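Skitedero

A small dataset of color names, as typed by people who were sure they were right.

What's inside

Skitedero collects 800 written answers to a simple request: name the color on the screen. Each of the 162 swatches was shown on its own against a plain gray background, with a text box underneath and no list to pick from. We removed the list after the first trial, when everyone picked "teal" for anything between grass and the sea.

The data comes in 2 files. answers.csv has one row per answer, with the swatch number, the text exactly as typed, and a cleaned version in lower case. swatches.csv has the red, green and blue values. Join them on swatch_id. Do not join them on row order, which worked in the January release by pure luck and has caused grief ever since.

Spelling

The raw column keeps every typo. There are more ways to spell "fuchsia" than we had thought possible, and the correct one is not in the lead. The cleaned column fixes spelling but leaves opinions alone, so "hospital green" and "sad mustard" are still in there. If you need tidy answers, filter on is_plain, which is true for one-word names found in an ordinary dictionary.

The yellow-green problem

Swatch 107 is the one people write to us about. Half of the answers call it a yellow and the other half a green, and both camps use the comment box to explain what is wrong with the other. Several settled on "tennis ball," which we count as an object name and flag with is_object. This annoyed them too.
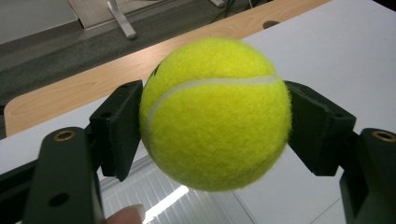 Tennis ball, yellow or green according to taste.

Object names are less helpful than they look. A felt ball has a darker side and a lighter side, and a person saying "tennis ball" could mean either, or the one they remember from school. We make no attempt to turn object names into color values. The earlier Ilel word list did, and its entry for "peach" is a fair warning.

Known issues

Screens were not calibrated. People used whatever they had, at whatever brightness they like to ruin their eyes with.
Swatches 12 and 13 are the same color. We noticed after collection. The answers differ anyway.
"Grey" and "gray" are merged in the cleaned column. Complaints may be sent in either spelling.
Blank answers were dropped. "idk" was kept.

Please don't use this to test anyone for color blindness.

License and changes

Free to use and share with credit to the Dramani project. The scripts are under the same terms, including the one called final_fix_2.py.

16/06/2023: fixed the join column, added is_object, took "beige" out of the insult filter.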